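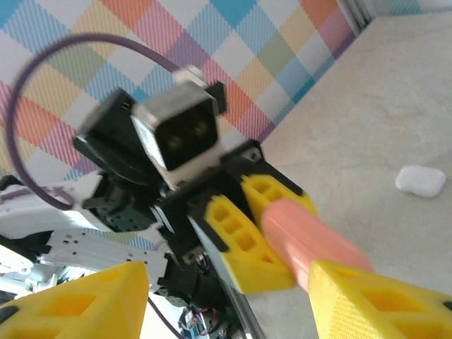 Chapter 3: Trade Before the Forts

Most histories of the Kadton valley begin with the forts. This chapter begins earlier, with the river towns that traded there for about 400 years.
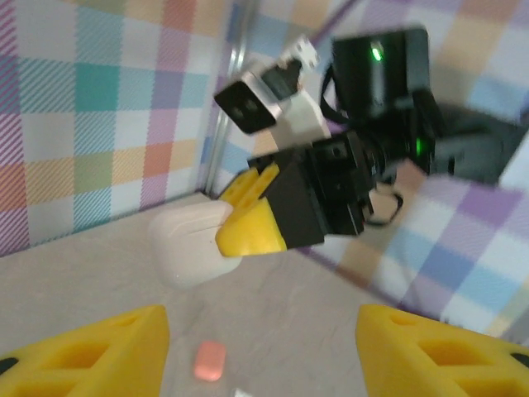

Eseck was the largest of them. Its people grew corn and sent dried fish upriver each April.
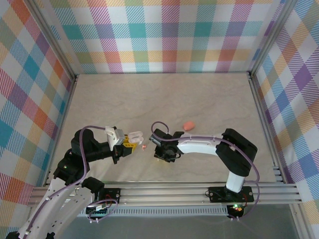 Colonial clerks wrote down very little of this. Their account books list furs and debts, and we will read two of them closely.

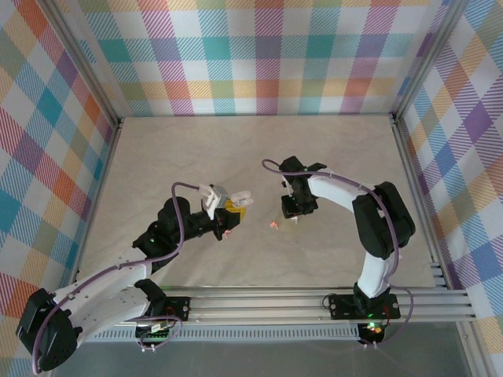

Section 3.1 starts with the fish trade.

Filed under: Early America, Textbooks

Comments

Is there a map of Eseck?

Used this with my Thursday class. The account books went over well.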